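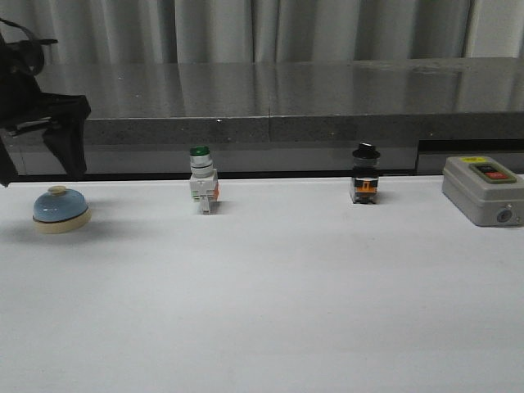 A desk bell and push-button switches on a white tabletop.

Page numbers in long documents: what has changed in the report template

The new report template is now in the shared templates folder under the name Tralten. It replaces the old one for all manuals and project reports started from April on. Reports already under way can stay in the old template until they are finished. Most of the questions that reached the documentation desk over the past month were about page numbers, so this item deals only with those.

The template is split into three sections. The first holds the title page and has no number. The second holds the table of contents and the list of figures, numbered in small Roman numerals. The third is the body of the report and starts again at 1. A section break marked "Next Page" sits between each of them. Turn on the paragraph marks on the Home tab if you want to see where the breaks are.

If your page numbers suddenly run straight through from the title page, a section break has probably been deleted. This happens easily when you paste over the sample text. Put the cursor at the end of the last line of the contents page, open the Layout tab, choose Breaks and then Next Page. Double-click in the footer of the new section and turn off Link to Previous before you touch the number itself. If you leave it on, changing one footer changes the other as well.

To restart the count, stay in the footer, choose Page Number, then Format Page Numbers, and set Start at to 1. Check the number format in the same box. Salvador Amaral had a 119-page manual come back from the printer with Roman numerals all the way through because the format had carried over when the break was put back. 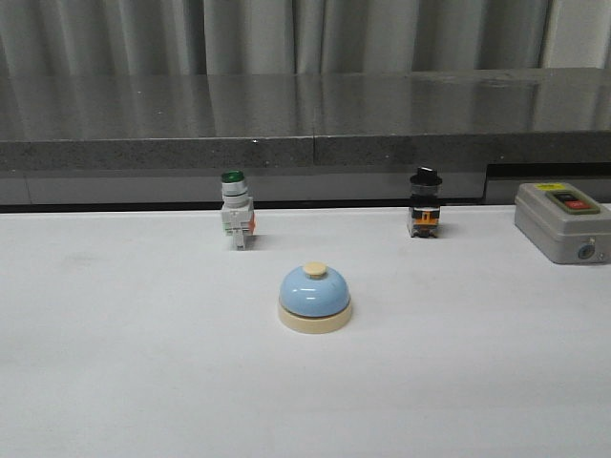

The table of contents does not update on its own. Right-click it and choose Update Field, then Update Entire Table. Updating only the page numbers will miss any heading you have added or reworded. Do this last, after the figures are in place and the comments have been cleared. It is also worth doing a print preview, which refreshes most of the fields in the document.

Wide tables are the other common problem. A landscape page needs a section break before it and another one after it, and each of those can start its own numbering. Set both to Continue from Previous Section. Hinata Sakai tested this on the Nakamura manual, which has 653 pages and a landscape table in nearly every chapter, and the numbers held up from start to finish. She did find that the footer tab stops have to be moved by hand on landscape pages, or the number ends up well short of the right margin. We hope to fix that in the next version.

Please do not type page numbers into the footer by hand, even in a short report. Friederike Eichhorn found four reports last quarter where this had been done, and every page in them had the same number.

Anyone with a document of more than 100 pages can send it to Takeshi Tsuji for a check before it goes to print. Allow two working days. Send the editable file along with the PDF, and say which template it was started from. The old template and its help page will stay on the server through August.

Next issue: captions for figures and tables, and why they sometimes lose their numbers.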